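Harkier Four-Berth Touring Pitch Tent

Home > Camping > Tents > Family tents

Product code: 1415-HK
Price: £364
Availability: in stock, sent out within two working days

The Harkier is a tunnel tent for families and small groups who move from site to site and don't want to spend the whole afternoon pitching. It sleeps four in two bedrooms, with a living area between the bedrooms and the front door. Three poles, colour-coded at the ends, go in from the same side. Two adults can put it up without reading the instructions twice.

It fits on a standard grass pitch at most British and French sites, with room left for a car. If you are booking a small pitch, check the size with the site first and allow for the guy lines.

Flysheet and groundsheet

The flysheet is coated polyester with taped seams and a hydrostatic head of 2,500 mm. The groundsheet is sewn in across the living area and the bedrooms have their own. There is a dropped section at the front door so that a pushchair or trolley can be wheeled in without catching.

Vents are at the back, low down, and above the front door. Leave both open at night, even in cool weather, or you will get condensation on the inside of the flysheet by morning.

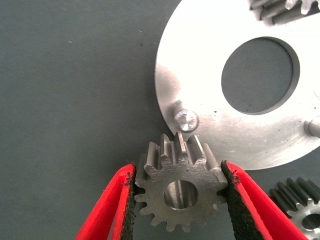
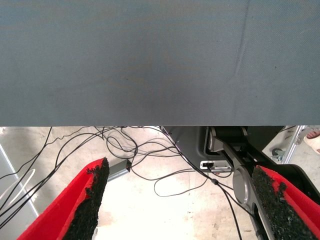
Bedrooms

The inner tents hang from toggles and can be left in place when the tent is packed. The divider between the two rooms unzips if you want one large room. Each side takes a double airbed of normal width. The fabric is dark, so it stays dim until well after sunrise, though not completely black.

There are two pockets by each door and a loop for a lantern in the middle of the living area. The cable entry for electric hook-up is at the back left corner and closes with a drawcord.

What is in the bag

Tent and inner tents
Three fibreglass poles
Steel pegs and guy lines
Repair patches
Carry bag with compression straps

The pegs supplied are fine for ordinary turf. For sand or stony ground we suggest the Prurnik peg set, sold separately.

Accessories for this tent

Tiongson front porch: zips on, no extra poles
Cukura carpet for the living area
Harkier footprint groundsheet

Care

Dry the tent fully before storing it. If you have to pack it wet, open it out again within a day. Clean with cold water and a sponge. Do not use washing-up liquid, which strips the coating. Reproof once the rain stops beading on the outside.

Guarantee

Stitching, zips and poles are covered for 365 days from delivery. Storm damage, fading from sunlight and tents left up for the whole season are not covered. Keep your order number.

Customer comments

"Used it for a fortnight on the coast and it stood up well to the wind. The bag is a tight fit the first time." Amarachi Onyeka

"Good living area. I would have liked a side door as well." Marek Hubáček

"Bought in April, four trips so far, no leaks. Pegs bent on the second one so we changed them." Kenneth Mercado

Delivery and returns

Delivery is free to mainland addresses. Unused tents can be returned in the original bag within 30 days. For spare poles, contact Bo-ram Hwang in the parts department, quoting the product code.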